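Grendville Park Racetrack
Owners and Trainers: Frequently Asked Questions
Last updated March 31, 2023

The answers on this page apply to the spring and summer Thoroughbred meet. If something here differs from the condition book, follow the condition book.

LICENSES

Do I need an owner's license before my horse can run?

Yes. Every person with a registered ownership interest must be licensed before the horse is entered. The licensing office is on the ground floor of the administration building, to the left of the horsemen's entrance. Bring a government photo ID. Fingerprints are taken at the window on your first visit and are kept on file for renewals.

I already hold a license in another state. Is that enough?

No, but it shortens the paperwork. Bring the out-of-state license and ask for the reciprocal form. Most applicants leave with a temporary badge the same day.

Can a partnership or stable name be licensed?

Yes. File the stable name form along with a list of all partners and their percentages. One partner has to be named as managing owner, and that person signs for claims, scratches and withdrawals from the horsemen's account. If the managing owner changes during the meet, a new form is needed before the next entry is taken.

My groom started this week. Can he work while his license is pending?

He can work with a day pass signed by the trainer. Day passes are issued at the stable gate and are limited to 3 per person.

STALLS

How do I apply for stalls?

Stall applications open in February and are reviewed by the racing office. List every horse you want to bring, with its age, last start and the class you expect to run it in. Applications that say only "2-year-olds, unnamed" go to the bottom of the pile.

How many stalls are available?

The main barn area has 159 stalls for the current meet. The Cedness barns, across the service road, are closed for roof work and will not be assigned before fall.

Is there a charge?

There is no stall rent during the meet. A deposit of $200 per barn section is collected on arrival and returned after the section has been inspected. Straw and manure left behind will be deducted from the deposit, and so will damaged webbings, missing screw eyes and anything nailed to the outside of a door.

When can I ship in?

The barn area opens ten days before the first race card. The stable gate accepts vans from 5 a.m. to 8 p.m. Call ahead if you will be later than that. Each horse needs a current negative Coggins test and a health certificate. The guard will check the papers against the horse's markings or microchip, so have them within reach and not packed at the bottom of the tack trunk.

Can I keep a pony or a goat?

A stable pony, yes, with the same health papers as the runners. Goats are allowed if they stay in your section. Dogs are not permitted in the barn area at any hour.

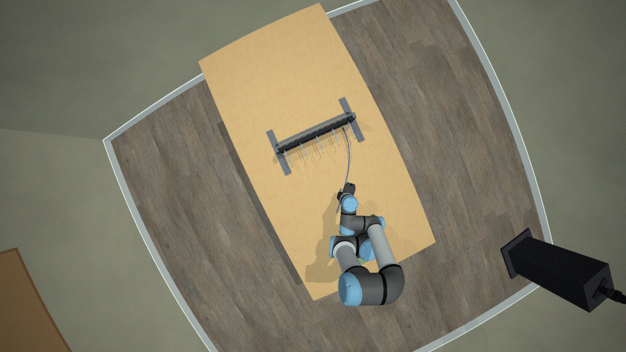

TRAINING HOURS

When is the main track open for training?

From 5:30 a.m. to 10 a.m., with a renovation break from 7:30 to 8:00. On race days it closes at 9:30. The training track keeps the same opening time and has no break.

Where do I report a workout?

Give the horse's name and the distance to the clocker's assistant at the gap before the horse steps onto the track. If the horse has not yet been named, give the dam and the year of foaling. Works that are not reported at the gap may be published late or left out.

Can I work out of the gate?

The gate crew is at the head of the chute from 7 to 9 a.m., four mornings a week. The days are posted in the track kitchen and on the racing office door. First-time starters need a gate card signed by the starter. Horses that have been off for more than a year need a fresh one.

Who decides if the turf course is open?

The track superintendent, Kári Oddsson, makes the call each morning after walking the course. His decision is posted by 6 a.m. Turf works are around the dogs only, and each horse is limited to one turf work between starts.

What happens to training if there is lightning?

A siren sounds and the track closes at once. Leave by the nearest gap. The track reopens 30 minutes after the last strike recorded by the Rebane weather station behind the tote board.

ENTRIES AND SCRATCHES

When are entries taken?

Entries close at 10:30 a.m. on the day shown in the condition book. You can enter in person, by phone, or through the Grelora entry system if your trainer account has been activated. The racing office will not take an entry by text message.

How do I get a Grelora login?

Ask the entry clerk. You will need your license number and an email address. An assistant trainer can be given a separate login that allows entries but not scratches.

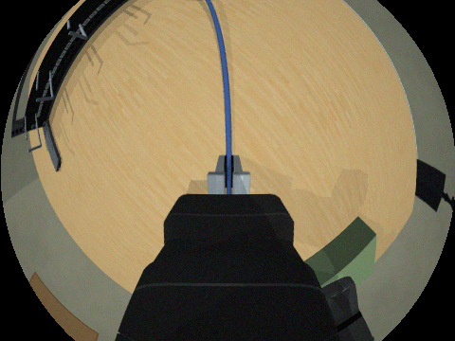 Blue cable held between two gripper fingers. Computer rendering.

My race did not fill. What now?

Look at the overnight for substitute races and extras. If your horse was in a race that did not fill, it gets a preference date, and that date carries over to the next time the same condition is offered. Preference dates are lost if you enter elsewhere and draw in.

What is the scratch time?

8 a.m. on race day for all races, including stakes. After that a scratch must be approved by the stewards, and a horse scratched by the veterinarian goes on the vet's list until it has been cleared.

Can I change jockeys after the draw?

Only if the named rider is injured, excused or already riding another horse in the race. Changes are made by the stewards. Agents should settle double calls with the racing office by noon on entry day.

CLAIMING

Who can claim a horse?

Any licensed owner with a horse on the grounds or a valid open claim certificate. The full price plus sales tax must be in your horsemen's account before the claim slip is dropped. The bookkeeper does not extend credit.

When does the claim box close?

Fifteen minutes before post time. Slips with a misspelled horse name, a wrong price or no signature are void. If more than one valid slip is in the box for the same horse, the claim is decided by a shake in the stewards' office.

Where do I pick up a claimed horse?

In the test barn, or in the receiving area if the horse was not selected for testing. Bring your own halter and shank. The previous trainer keeps his.

RACE DAY FOR OWNERS

How many passes do I get when my horse runs?

Up to six per horse, left under the owner's name at the admission office. Children under 12 do not need one.

Is there reserved seating?

The grandstand has 1,663 reserved seats. Owners with a horse on the card may request a table in the clubhouse or a box in section C. Call the day before. Boxes that have not been picked up by the second race are released for sale.

Can my guests go into the paddock?

Guests with a pass may stand inside the paddock rail while your horse is being saddled. Please keep strollers, umbrellas and balloons outside. Closed-toe shoes are required.

How do I get a win photo?

The track photographer's office is under the grandstand next to the program stand. One print goes to the owner at no charge. Extra prints can be ordered there, and they are usually ready by the next race day.

When is purse money paid?

Purses are credited to the horsemen's account after the test results have been returned. Withdrawals can be made by check or transfer. The bookkeeper's window is open from 9 a.m. until the fourth race on race days and until 1 p.m. on other days. It is closed on dark days that fall on a public holiday.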